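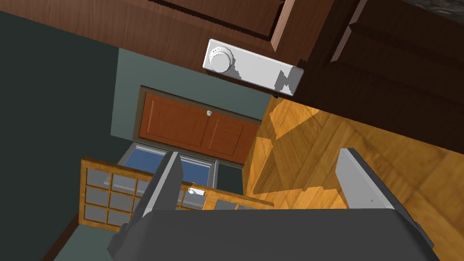 ## 4. Where the papers live

Almost every household we visited in Prurville could tell us at once where its important papers were kept, and almost none kept them all in one spot. This was the first real surprise of the study, and a happy one, as it gave us far more to talk about than we had planned for. We went in with a simple question about storage. We came out with stories about marriages, quarrels over land, a drowned ledger and a school prize that had been moved from house to house for three generations.

We spoke with 34 households between January and the start of the harvest. Each visit began at the kitchen table with tea, and the papers were brought to us there if the family wished to show them. Rüdiger Thiele kept the notes and Ute Schmieder led the talks, except in the Hurus quarter, where Herman Majimbun's knowledge of the older families made him the obvious person to ask the questions. We didn't ask anyone to open a drawer or a cupboard for us. In the end most people wanted to, and several called in a neighbor so that she could show hers as well.

### 4.1 Three kinds of keeping

We sorted the 242 papers that people described to us by how easily the family expected to reach them. "Near" papers are used often: clinic cards, receipts, school reports from the current year. They sit on a shelf or under the radio, and they get greasy. "Put-away" papers are needed perhaps once a year, such as tax slips and the deeds to a rented field. "Deep" papers are hardly ever needed but would be terrible to lose, and they are also the ones people like talking about most.

The line between the last two groups is wonderfully messy. A birth certificate can be deep for a decade, become near for the month in which a child changes schools, and then settle among the put-away papers without anyone deciding that it should. One woman had looked for her son's certificate in the deep place first, then in the put-away place, and found it inside a cookbook. She had used it to mark a recipe for plum dumplings, and she put it back there while we watched.

Earlier work on family papers tends to treat the box or the chest as the unit of study. Joscha Haberkorn suggested early on that we follow the single paper instead, and we are very glad that we did. A chest looks like a settled collection when you meet it once. Follow one letter through it and you learn that it has lived in a coat, a Bible, a bank and a tin before it ever reached the chest.

### 4.2 Locks and who holds the key

Locks came up in nearly every talk. People spoke of them with affection even when they no longer worked, and we heard of keys worn on a string, keys buried in flour, and one key mailed to a cousin in Jikia for safekeeping and never asked for again.

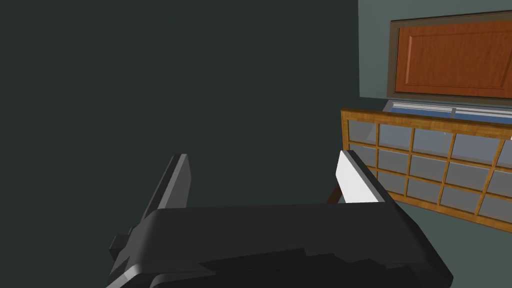
What mattered to people was who was known to hold the key. In 11 households the key was held by the oldest woman, and in most of these the other adults could name the hiding place without stopping to think. They still asked her before opening anything. A grandson in the Nzioka house told us that he had known about the flour jar since he was small, and that it would never have crossed his mind to go to it alone.

The look of a lock seems to do part of this work. Speakers often brought up the plate before the lock itself, and they remembered its color when they had forgotten which way the key turned. A light plate shows up well on dark wood: the white one in Figure 1, with its round white knob at the left end, is easy to pick out against the dark brown around it. Two of our older speakers said that as children they had taken such a plate as a plain sign to keep their hands off.

### 4.3 Papers that leave

Papers also travel, and we had not given this enough room in our first set of questions. Pascal Kettler noticed it while typing up the notes and added a short block on lending, which we used from the spring onward. The answers were rich from the very first visit. Deeds go to a brother for a court date. Photographs tucked in with the deeds go along by accident and cause years of hard feeling. A wedding contract was lent to a schoolteacher for a class on handwriting — she returned it with a note correcting the spelling, and the family now keeps the note with the contract.

Lending was rarely written down. When we asked how people kept track, most described the person who had the paper, what that person had been wearing, and what had been eaten that evening. We found these accounts very steady. Where we could speak to both sides of a loan, they agreed on the paper and the meal, though they sometimes differed by a year or more on the date. Section 5 takes up these paired accounts and compares them with the entries in the parish books.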